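Grants > Hillport Reuse Store > Progress reports > Storeroom sort-out

June
By Ha-rang Yook

Quick update for Flovmont, as promised, before the next payment is due. Sorry it's in bits, written between deliveries.

Where we are. Back storeroom about two thirds sorted. Racking is up and staying up, all the old floor piles gone from the north side. South side still a mess and I won't pretend otherwise. The stock list now has 3084 lines on it, which sounds grand until you see how many say "misc." Working through those. The old list from the Cleller site was no help, half the shelf names dont exist any more.

Money. 2000 spent so far out of this stage, nearly all on bins, bags and shelf boards. Receipts in the shared folder. Nothing spent on labels yet, we are using up what we had.
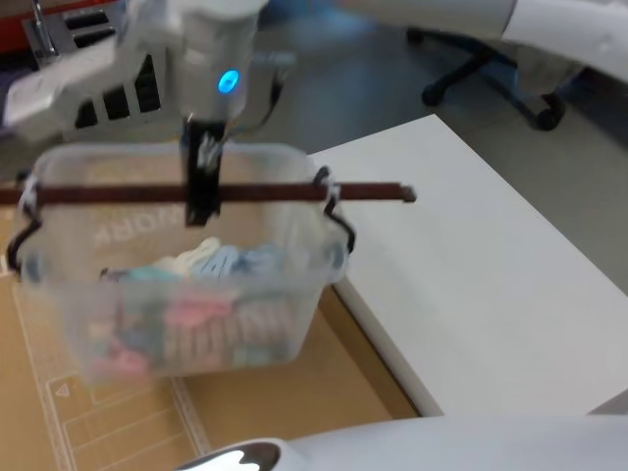
Soft goods first, as that was the part you asked about. Everything fabric gets folded and goes into clear bins, no more black sacks. The sacks were how we ended up with the same curtains listed twice. Bins with wire handles are the ones I want to stick with. You can see the pinks and the pale blue through the side even with the frosted plastic, so you know it's the fabric bin before the lid question even comes up — we have not settled the lid question. Filling them halfway is plenty. Full ones bow out and won't go back on the shelf. Cardboard stays down on the floor by the sorting spot for now, cheaper than matting.

Fragile and display stock. This was the slow bit. It used to sit wherever there was a gap and we lost two mirrors that way over the winter. New rule is wrapped flat things go on the upper level of the orange rack and boxes get film round them before they go up. Table in front of the rack is for display bits, trays, vase, flowers, anything that goes out to the shop front and comes back. Foam blocks get kept now, not binned. Still no proper home for loose cables.

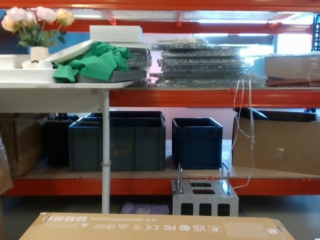

Byun wrote back on the draft of this section to say the upper level is fine for light stuff but she wants a weight limit written on every beam before anyone from the shop side is let loose in there, and could the cables please be tied up before that too. Fair on both counts. Limits are being looked up, cables I will do myself this week. She also asked for a step stool on the list. Added.

Toys and mixed smalls. Harder than the fabric. A mixed bin is a mixed bin, and we can't give every stuffed animal a line of its own. What we do now is one bin, one label on the front, low down near the corner so it can be read when bins are side by side. Contents checked when the bin is closed and again when it goes out to the shop. Seems to be working, ask me again in a month. Empty equipment boxes are being opened out and used flat, saves buying sheets.
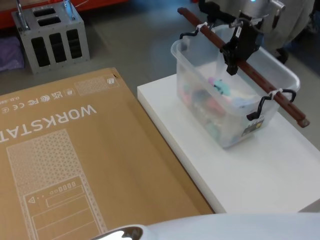
Could the labels be bigger, asked one of the Saturday helpers, and could the toys be split from the fabric properly so customers' requests don't mean opening three bins. Yes to the second, it's next on the list. On labels, bigger ones cost more and we have a stack of the small size to get through. Will price it up and put it in the next report — unless you'd rather have the figure sooner, in wich case shout.

Last piece is bags. We got 70 of the large clear ones on trial for things too bulky or light for a bin.
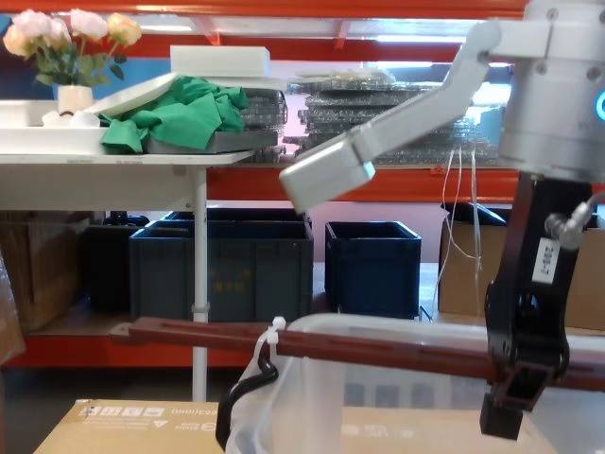

Reading time: 2 min

Bags so far. A cable tie at the rim holds well enough and costs next to nothing. Main worry is the clear plastic creasing up, harder to see what you've got than in a bin. Good for pillows, no good for anything with corners. I'd keep them for bedding only and put the rest of that budget line into more bins, if you are happy with that. Need a yes or no from you before I order.

Still to do: south side, weight limits, cables, toy split, the misc lines on the stock list. Running late on the first and the last. Hillport have said we can keep the loading door key until we finish, so no extra cost there.

Next report once the south side is clear. Call me if anything in here doesn't add up, mornings before ten are best.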